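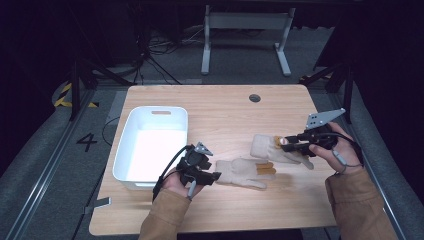 Good morning, and thank you to the regional tourism association for the invitation. My subject is the shoulder season in Prosville, and how a small destination can give visitors a reason to come once the summer trade has gone home. Our answer has been the working visit. Guests spend a morning at an orchard, a vineyard or a walking trail, and are given a modest task to do under supervision. The equipment is simple: a pair of knitted gloves with tan-orange patches at the fingertips, a white plastic bin, a table at which to sort. Operators who had budgeted for far more were pleasantly surprised.

Next slide. Background for those travelling from outside the district. Prosville has a permanent population of around 3000. The accommodation sector consists of 11 licensed properties, most of them family-run, together with the caravan park at Cinon. Until the program began, the majority of these closed for winter. The Drendness road was also under repair, and coach operators had removed us from their itineraries. (Pause. Acknowledge the coach operators present.)

The program was designed by Neelam Garg and Heriberto Ibarra of the district visitor centre. Participating properties agreed to three conditions: a minimum stay of two nights, a shared booking calendar, and a common cancellation policy. The last of these took the longest to settle.

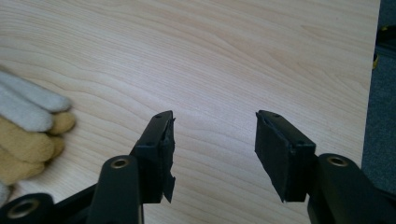 On pricing, the working visit is sold at $125 per adult, lunch included. Children attend at half price when accompanied. We considered a lower figure and decided against it, as the host must be paid properly for the morning. Bookings close at noon on the previous day so that catering numbers can be confirmed with the Mathias bakery.

Next slide. Seasonal calendar. The program runs for six months and concludes before the December school holidays, when properties have no difficulty filling their rooms. Please note that the garden tours listed in the printed handout have been moved to the Cinon side of the river.

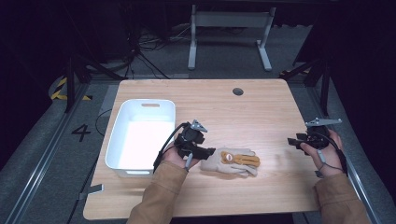
Kiều Lò
Manager, Visitor Programs, Prosville District Tourism

Notes for second half. Invite Rekha Nautiyal to speak briefly on transport. The shuttle from the Drendness turnoff meets the morning coach only; guests arriving later should be advised to arrange their own travel. Emphasise that this must appear on every confirmation email.

Questions on insurance are to be referred to Kuldeep Shakya, who has copies of the host agreement at the registration desk. Operators wishing to join next season should leave their details with him before the afternoon tea break.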